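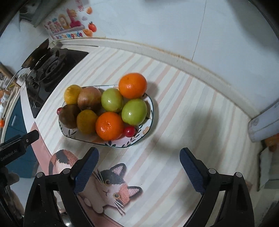
Most problems with dry dog food kept in a kitchen come from air, heat and light, in that order. Kibble is coated with fat after it is baked, and that coating starts to oxidize when the bag is opened. The choice of storage spot matters more than the choice of container. Counters are a poor spot. They get the sun, they sit beside the stove and the dishwasher vent, and they are already in use. A plate piled with fruit up to the rim, with one orange perched at the top corner, leaves no room to set down a scoop and a bowl, and round fruit will roll when a heavy bag is dropped next to it. Use a floor-level cupboard on an inside wall, or a pantry that stays below 80 percent of the warmth of the rest of the house in practical terms: if the shelf feels cool to the hand in summer, it will do.

The tips on this page cover dry food, bowls, the feeding area and the washing of harnesses, leads and bedding. They assume a medium or large double-coated dog in an ordinary house with an ordinary washing machine.

Last updated October 28, 2021

Dry food

Keep the food in its original bag. The inner layer is a fat barrier, and most household bins are not. Roll the top down, press out the air, clip it, and stand the whole bag inside the bin. This also keeps the lot code and the best-by date with the food, which you will want if there is a recall.

If you have to pour the food into a bin, wash the bin between bags. Old fat collects in the bottom corners and on the underside of the lid, and it turns new food rancid faster than air does. Hot water, dish soap, a bottle brush for the corners, a full rinse. Leave the bin open and upside down overnight. Do not fill it while it is damp. A small amount of water at the bottom is enough to grow mold under a full load of kibble, and you will not find it until you reach the bottom.

The bin used here is a Farkolar with a screw lid. The gasket lifts out with a butter knife and has to be washed separately. Check which way the lip faces before you remove it. Put in backward, it will seem to seal but will let go when the bin is tipped.

Buy a bag size that the dog will finish in 30 days. To work this out, weigh one day's food in grams, multiply by 30, and buy the nearest size below the result. Larger bags cost less per pound, but the difference disappears if the last part is thrown out.

Write the opening date on the bag with a marker. Tape falls off.

Do not store food on a concrete garage floor. If the garage is the only option, put the bin on two lengths of scrap lumber so air can move under it.

Measuring

A scoop measures volume, and kibble density varies between brands and even between bags. Weigh the ration once on a kitchen scale, pour it into the scoop, and mark the level on the outside of the scoop with a permanent marker. Repeat each time you change food. A heaped scoop and a level scoop can differ enough to put weight on a dog over a winter.

For a working or very active dog, make the change in ration at the start of the training season in steps, and hold each step for four days before the next one. Stool quality is the usual indicator. If it softens, go back one step. 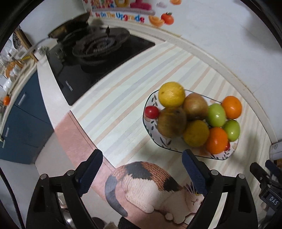
Soaked food needs different handling. Kibble with warm water added should be treated as fresh food from then on. Mix only what will be eaten at that meal, pick up the bowl when the dog walks away, and discard what is left. Do not return it to the refrigerator for the evening. Use warm tap water, never boiling, which breaks the pieces down to paste and leaves a film that is hard to remove from the bowl.

Broth for soaking can be made ahead and frozen in an ice cube tray. It must be plain: no onion, no garlic, no added salt. Skim the fat when it is cold. Once the cubes are hard, move them to a labeled freezer bag so the tray can go back to the kitchen.

Bowls

Stainless steel is the easiest material to keep clean. Plastic scratches, and the scratches hold a film. Ceramic is fine until the glaze chips, then it should be replaced.

The slippery layer inside a water bowl is a biofilm. Rinsing does not remove it. Scrub it with soap and a brush that is kept for that purpose, paying attention to the rolled rim, where the layer begins. Do this daily for water bowls and after each meal for food bowls. If there are two sets, one can be in the dishwasher while the other is in use.

Hard water leaves a chalky ring. Fill the bowl to just above the ring with equal parts white vinegar and water, leave it 10 minutes, scrub, and rinse. Do not mix vinegar with bleach, in the bowl or in the sink.

Rubber rings on the base of non-skid bowls trap water. Pull the ring off weekly, dry both surfaces, and push it back on. If it has stretched, turn it inside out. That usually gives it another few months.

Feeding area

Place the bowls on a tray with a raised lip. A boot tray is cheaper than a pet mat and is the same thing. Put it against a wall that can be wiped, away from the swing of any door.

Double-coated dogs carry water away from the bowl in the fur of the chest. A washable cotton rug just past the tray catches most of it. Avoid foam-backed rugs, which stay damp underneath and will mark a wood floor. 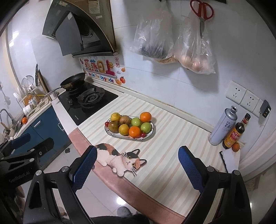 Mandarins, green fruit and cherry tomatoes on an oval plate, striped counter liner.

Sweep before you mop. Loose undercoat turns to felt as soon as it is wet and will clog a mop head in one pass. A rubber broom pulls hair out of low carpet better than most vacuums, and it can be rinsed in the yard.

Check the filter in the kitchen range hood during shedding season. Hair is light enough to be drawn up to it, and it sticks to the grease. The mesh filter in a Fumus hood slides toward you and drops down. Soak it in hot water with dish soap, rinse from the clean side, and let it dry before it goes back. Do the same for the refrigerator grille at floor level, using a long narrow brush with the power off.

Harnesses and leads

Brush dry mud off first. Wet mud pushes into the weave and acts as an abrasive each time the dog pulls.

Close every buckle and snap before washing, and put the harness in a mesh laundry bag or an old pillowcase with the end knotted. Cold water, gentle cycle, a small amount of liquid detergent. No fabric softener. It coats nylon fibers and reduces the grip of slide adjusters, so the harness loosens during a run. Padded sections hold detergent, so run an extra rinse.

Dry harnesses flat, out of the sun, and never in the dryer. Webbing edges stiffen with heat. The Taveck webbing used on our harnesses shrinks slightly on the first wash and needs to be readjusted on the dog afterward – not before, as the fit will have changed.

Inspect while it is still damp. Worn stitching shows more clearly against dark, wet webbing. Look at the points where the side straps meet the tail loop, at the chest junction, and under any metal ring. A few fuzzy fibers are normal. A cut thread in a bar tack is not, and the harness should be repaired or retired.

Snaps should be rinsed in fresh water after any run on salted roads. Dry them with a rag, work the gate several times, and apply one drop of light oil to the spring. Wipe off the excess, or it will collect grit. In very cold weather use a dry lubricant, which will not thicken.

For leather leads, use saddle soap on a barely damp sponge, wipe clean, and condition when dry. Hang them from a wide peg. A nail leaves a crease, and the crease is where leather cracks.

Bedding

Vacuum the cover before removing it. Then shake it outside. Hair that goes into the washer ends up in the drain pump, which on most front loaders sits behind a small door at the lower front. Open it every few months with a shallow pan underneath and a towel on the floor.

Wash covers hot if the label allows. If not, wash warm and tumble dry on the highest setting listed. The dryer removes more hair than the washer does, so run it on air only before the wash as well, and clean the lint screen between the two cycles.

Foam inserts should not go in the machine. Spot clean them, stand them on edge near a fan, and turn them halfway through. A liner under the outer cover saves most of this work. Ours is cut from an old shower curtain and fits a bed 62 inches around, with the open end folded under.

The big seasonal wash is best done in June, when most of the undercoat has come out and covers will dry on a line in an afternoon.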